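Isgate Opens Its Home Chores Trial – And I Have Opinions About Tomatoes

For release in October

Can a machine tidy your kitchen table yet? I run the home chores program at Isgate, so I get asked this at pretty much every party I go to, and my answer has been "sort of" for so long that my friends have started saying it for me. Today I get to say a bit more than that!

Isgate is starting a public trial of Floltico, our software for teaching grippers to handle everyday stuff around the house. We've built it with our partners at Ultach, who make the gripper hardware, and it'll run in 25 ordinary homes – lived-in ones, with kids' books and cables and too many jars on the shelf. The households signed up through the Sotiropoulos Housing Cooperative, and we're very grateful to them for letting us get in the way at dinnertime.

So what can it do? We've taught Floltico 4 chores so far: sorting fruit, putting groceries in a box, clearing cups from a table and pairing socks. To get there, people did these jobs by hand with our grippers, over and over, while the software learned from the recordings. We have 737 of those sessions in the bag. Sorting fruit is the one I'd show my mother. Round things that don't squash too easily are kind to a two-fingered gripper, and a mandarin forgives you a lot. A ripe tomato doesn't, and we went through plenty of sauce this summer while we worked out how hard to squeeze.

Socks are another story. In our last in-house test we gave the system 101 socks fresh from the dryer and it was still going when the rest of us went to lunch. Cups are somewhere in between: handles are great, clear glass is a pain (the software has a hard time telling where the glass ends and the tablecloth begins).

If you're hoping to hand over the housework by the holidays, please don't throw out your dish towels. A person does most of these jobs faster, and I expect that to be true for a good while. What has changed is that the machine now copes when the table looks different from yesterday. Move the box, swap the cloth, leave a mug out, and it mostly carries on. Two years ago a new tablecloth would've ended our day.

We're also talking to a few small grocers about the same work on the shop floor, mainly packing produce. Shops are easier than homes in some ways – the crates are all one size – and harder in others, like customers wanting to chat while you work. More on that when there's something worth telling.

Come and try a gripper yourself at our open house on Saturday, from 10 a.m. to 3 p.m., at the Isgate workshop. It's free, kids are welcome, and you can take home whatever fruit you manage to pack. Reporters who want a longer session can write to the Isgate press desk and we'll find you a slot.

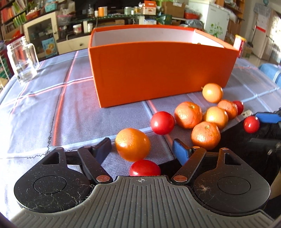
Tomatoes and mandarins on the table, with the orange box behind them. Photo: Isgate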